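打印本页 | 用电子邮件发送

家里老照片、录像想一次整理完,旧台式机还能不能当存储用?

Stikadness
发表于 2018年12月31日

先说一下情况。我爸妈二月要搬家,从老房子搬到小很多的公寓,阁楼上那些东西必须处理掉。相册、散的照片、幻灯片、几盒小磁带(摄像机那种),还有我爷爷的信。妹妹住得远,她也要一份。我想全部数字化,原件挑重要的留,其余的再说。

手头能用的是一台旧台式机,塔式的,侧板打开看过里面,主板绿色那种,扩展槽不少,还有一条老的白色PCI。放两张上来。
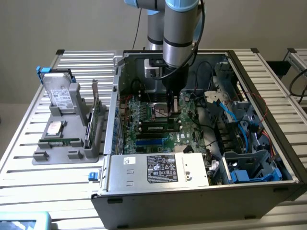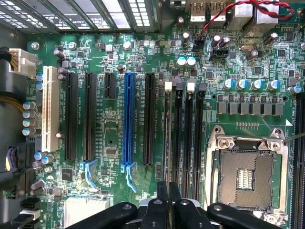 预算不高,时间也紧,上班的人只有晚上能弄。想问的:

这种老机器拿来存照片靠谱吗,还是直接买移动硬盘算了。

照片自己扫还是送店里。问过一家,散照片按张收费,相册里粘住的另外加钱,一听就头大。

扫多高分辨率。网上说什么的都有。有人说300就够,有人说不上1200等于白扫。

粘在相册里的怎么取。就是那种老式自粘相册,上面一层透明膜,底下一条条胶。有几页已经发黄,膜都掀不动了。我妈的意思是直接拿吹风机吹,我没敢让她动手。

还有信。爷爷的信纸很薄,两面都写了字,透过去。扫出来一片糊。有没有什么办法。

最后一个,怎么跟家里人分。舅舅已经打电话来说某某照片是他的,我妈说不是。这个大概没人能帮我,不过有经验的也请说说。

对了,硬盘我自己会装,软件那些也还行,不用从头教。主要是整理的思路,怕扫到一半乱掉。上次整理自己手机里的照片就是建了一堆文件夹,“新建文件夹”“待整理”“待整理2”,到现在没再打开过。

谢谢各位,新年快了,可能回得慢。

打印本页 | 用电子邮件发送

Melness

移动硬盘买两个。完。

开玩笑的,多说两句。旧机器可以用,但别只放在旧机器里。一份在机器,一份移动硬盘,再一份放你妹妹那里。她反正要一份,正好。

分辨率600,别纠结。我全家的都是600,打印出来挂墙上没问题。幻灯片另算,要高得多,普通扫描仪没有背光板就别扫幻灯片了,浪费时间。

吹风机不要!!我毁过一页。膜软了照片也软了,表面一层粘膜上,撕下来就剩白纸。小姨结婚的照片,到现在不敢跟她讲。

用牙线。没味道的那种。从角上慢慢拉过去,像锯东西那样。拉不动就停,换个角。

舅舅的事:全扫,全发。他要原件就给他,反正你有文件。吵这个不值得。

打印本页 | 用电子邮件发送

Necati Karaca

去年把岳父家的东西弄了一遍,从冬天弄到夏天,跟你情况很像,只是没有搬家这个期限。写长一点,分开说,赶着写的,错字请包涵。

先说顺序。很多人一拿到箱子就开始扫,我也是,第一个晚上扫了一叠,第二个晚上发现那一叠里一大半是风景,谁也不认识的湖。白扫。所以第一步是挑,先别开扫描仪。找张大桌子,铺旧床单,把照片倒出来。没人的风景、重复的、糊的放一堆。剩下的按大概年代分,分不清的单独放,别在一张上耗着。这一步最好叫上你爸妈,趁他们还在老房子里,东西都在原来的地方,人也容易想起来。搬完就不一样了,累,也没心思。

挑的时候旁边放个录音的,手机就行。我岳父看着照片讲了很多,当时觉得啰嗦,没录全,后来后悔。谁是谁,哪一年,哪条街,这些比扫描重要得多。照片扫坏了可以再扫一遍,人名没人记得就没办法了。录音文件跟照片放一起,名字写清楚是哪一盒的。

背面的字一定要扫。我开头没扫,后来返工。背面用低一点的分辨率就行,文件名跟正面一样,末尾加个b。比如正面0042,背面0042b。软件排序的时候会挨在一起。

文件夹。你那个“待整理2”我太懂了。我的办法很土:一个实物盒子对应一个文件夹,盒子上贴什么号,文件夹就叫什么号。鞋盒也好饼干盒也好,先编号,扫完放回原盒。不按人分,不按事分,先就按盒。等全部扫完了再用软件打标签,那时候想怎么分都行。中途改分类方法是最要命的,我改了两次,两次都有照片扫重。

每晚定个量。我定的是50张,扫完就关机,多一张也不扫。听着少,但能坚持。周末不定量,想扫就扫。有个同事一口气请了假专门干这个,头两天干劲很足,后来看见扫描仪就烦,盒子现在还在他客厅里。

分辨率,楼上说600我基本同意。小照片(证件照、两寸那种花边照)往上调,1200。普通冲印照片600足够,放大也够用。再高没有意义,照片本身没那么多细节,文件倒是大得吓人。存成TIFF做底,另外导一份JPG给家里人看。空间不够的话直接存高质量JPG也行,没那么讲究。不要打开扫描仪自带的“自动增强”,颜色会变得很怪,人脸发橘。要修以后再修,底子留干净的。

玻璃板要擦。每扫一小叠擦一下。一根头发丝能出现在后面所有照片上,我有一整盒都带着同一根。

自粘相册。牙线可以,我用的也是牙线,但有一条:先拍照。整页连膜一起先拍一张,或者整页放扫描仪上扫一遍,膜反光也无所谓。这样就算后面取坏了,至少有个底。顺便也记住了原来怎么排的,很多相册的排法本身有意思,我岳母在旁边剪了报纸贴进去,单拿出照片就看不懂了。

掀不动的那几页,别硬来。可以整页放进塑料袋封好,放冰箱冷冻一会儿,胶会变脆,再用薄刀片从底下走。刀片要那种很薄的抹刀,别用美工刀。我试了四页,三页成了,一页没成,没成的那页就整页扫的,也能看。实在宝贝的照片就找做纸质修复的人,别自己练手。

信。薄纸透字,后面垫一张黑纸。扫描仪的盖子内侧是白的,光打过去反面的字就全透上来,垫黑纸以后反面的字会淡很多,整张纸会暗一点,后期提亮就好。黑卡纸文具店就有。折痕深的先压平,夹在两张干净白纸中间压在重书底下过几天,别熨。铅笔写的调成灰度扫,蓝墨水的用彩色,灰度有时候会把淡蓝直接丢掉。

扫完信最好找人念一遍,打成文字。老人的字我们这代看起来吃力,再下一代估计就完全看不懂了。我太太一晚上念一封,我打字,有些字认不出就打个方框留着。

小磁带。这个要抓紧,比照片急。磁带会坏,能放的机器也越来越难找。你先确认家里那台摄像机还能不能走带,能的话先拿一盘不重要的试,别上来就放婚礼那盘。先快进到头再倒回来一遍,放了很多年的带子会粘。采集是实时的,一盘一个小时就得等一个小时,可以边采边扫照片。机器坏了就送店里,磁带这部分的钱我觉得值得花。

旧台式机。能用,看两样,电源和硬盘。老电源我会换,旧硬盘绝不用来存要紧的东西,买新的装进去。内存够跑起来就行,扫照片不吃什么性能。里面的灰清一清,风扇转不转听一下。主板上有电池的,放久了可能没电,时间会乱掉,扫出来的文件日期全是错的,我就遇到过,一整个晚上的文件显示是很多年前的元旦。开机先看时间。

备份楼上讲了,补一句:备份完要打开看。我有个朋友拷了一个晚上,后来发现有个文件夹拷过去全是空的。随便点开几张,每个文件夹都点点。还有,放妹妹那里的那份写个日期在外壳上,不然过两年谁都不知道哪个是新的。

跟家里人分东西。我们家的办法是原件轮流挑,抽签定次序,一人一次拿一张,拿到大家都不想拿为止。听着像小孩子玩的,但没吵起来。前提是扫描的全套人人都有。先把文件发出去再谈原件,次序反过来就不好谈了。你舅舅那几张先扫,扫完给他寄一张冲印的,态度会软很多。

剩下没人要的原件,我岳父那边有个地方上的旧照片收集处,叫Dalisay,专门收街景、店面、学校合影这些,不认识的人也要。你们那里应该有类似的,问问图书馆。我们送去满满一纸箱,那些湖他们也要了,原来是修水坝以前的样子,现在那里没有了。所以风景那堆别急着扔,哪怕不扫。

幻灯片我送出去做的,没自己弄,这方面没发言权。

大概就这样。二月搬的话,建议一月只做挑、编号、录音、磁带,扫描放到搬完以后慢慢来。盒子编好号搬过去又不会乱。

打印本页 | 用电子邮件发送

Prarari

楼上说得很全了,我补幻灯片。

自己做过,借的专用扫描仪,带四个夹子的那种,慢得要死。一盒100张的转盘我弄了整整一个礼拜的晚上。后来改用相机翻拍,快太多了。微距镜头,底下一块看图用的灯板,幻灯片放上去,相机架稳朝下拍。先用吹气球吹灰,不要用嘴吹,口水点子上去就麻烦。手拿边框,别碰中间。

翻拍之前先拿灯板过一遍,挑。跟照片一样,一大半不用弄。我爸那代人拍花特别多,同一朵花拍好几张。

长霉的单独放,别跟好的装一个盒。戴手套。别用水擦。

送店里做的话,问清楚几件事:是在当地做还是寄走的;原件按原来次序还不还给你;分辨率多少;给的是什么格式。我第一次送,回来次序全乱,转盘上的编号等于没用。有的店最多收200张一批,多了要分几次,次序更要盯着。先送30张试一下,满意再送其余的。

还有冲印的底片!你没提底片,找找看,一般塞在冲印店那种纸袋后半截。有底片的话扫底片比扫照片清楚,照片褪色了底片往往还好好的。很多人清阁楼把底片当垃圾先扔了。纸袋上还印着冲印的年月,对你排年代也有用,纸袋别扔,至少拍一张。

相册的黑纸三角贴,就是那种插角的老相册,照片抽出来就行,不用费劲。抽的时候照片别弯,老相纸一弯表面就裂。

信我没经验。

打印本页 | 用电子邮件发送

Stikadness

谢谢大家!!没想到回这么多。吹风机已经没收了。

底片真有,昨晚打电话让我爸去翻,在缝纫机抽屉里,跟扣子放一起。他差点连抽屉一起送人。

按Necati Karaca说的来,一月先挑先编号。录音这个我完全没想到,我妈已经开始在电话里讲了,讲了快一个小时邻居家的狗,我一句都没录上。以后记得按。

磁带试了一盘不重要的,能走,画面上面有一条杂讯一直抖。这个是磁头脏还是带子本身的问题,有人知道吗?清洁带家里没有,店里好像也不卖了。

Necati Karaca

多半磁头脏。先换一盘带子放,两盘都抖在同一个位置,就是机器的事。清洁带二手网站上有,买没拆封的,一次只走十秒,走多了磨磁头。别用棉花棒,会挂毛。要是只有那一盘抖,那就是带子,换台机器放放看,有时候别的机器读得出来。

打印本页 | 用电子邮件发送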